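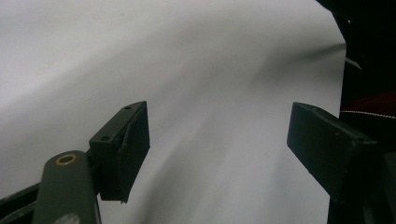

White sheet, smooth finish.

Cover sheets: change of stock and revised handling

The coloured cover sheets used on the sorting and packing tables at Bandosia are being withdrawn. Plain white sheets replace them from November 11, 2023. The change applies to both rooms on the ground floor and to the long table in the store. The small side tables keep their present covers until those wear out.

The coloured stock had two faults. Small pale items such as washers, labels and thread ends were hard to find against the printed pattern, and the pattern itself varied between batches, so that a table covered with sheets from different deliveries gave an uneven background. Benedito Macedo raised both points in the September stock review. A white surface shows dust and marks sooner, and table leads should expect to change sheets more often than before. The review accepted this.

The first delivery from Yazdani was 57 sheets. Five have been set aside as reference pieces and should not be put on tables. They are stored flat in the top drawer of the plan chest, with tissue between them, and are to be used for comparing colour when later deliveries come in. The comparison is made by the north window with the ceiling lights off. Any sheet that looks yellow or grey beside the reference goes back in its wrapping with a note of the delivery number.

Laying a sheet

Clear the table completely and wipe it with a dry cloth. Grit left underneath shows through as a raised point and will in time wear a hole. Place the folded sheet at the middle of the long side, open it towards both ends, then draw it across to the far side. Work any slack outwards from the centre with the flat of the hand. Do not pull on the corners. Most of the stretched corners on the old stock came from people pulling one corner while the opposite one was already clipped.

Clips go on the short sides first. Two per side are enough on the ordinary tables. The long table needs an extra pair at the join, where the two sheets overlap by a hand's width. The overlap should face away from the door, otherwise the draught lifts it.

Dark items can be set down directly. Anything oily needs a tray beneath it. Inks and marker pens stay off the covered tables altogether; the marking-out bench by the sink is bare for that purpose.

Cleaning and storage

Brush loose dirt towards the nearest long edge and into a pan. Marks that remain after brushing may be dabbed with plain water. Please do not use the citrus cleaner kept under the sink. It left a faint tint on the trial piece, and Heloísa Brito was unable to get it out with anything in the cupboard.

Sheets taken off a table are folded with the working side inwards and put on the lower shelf in the store. Clean stock is on the upper shelf. A sheet with a hole is cut down for lining drawers. Write the date of removal on the tag, not on the sheet.

The old coloured sheets are in the crate marked Fakis behind the store door. Members may take them for use at home. Whatever is left at the end of the month goes to the textile bank.

Requests for further stock should go to Heloísa in room 302, with the table number and the size required.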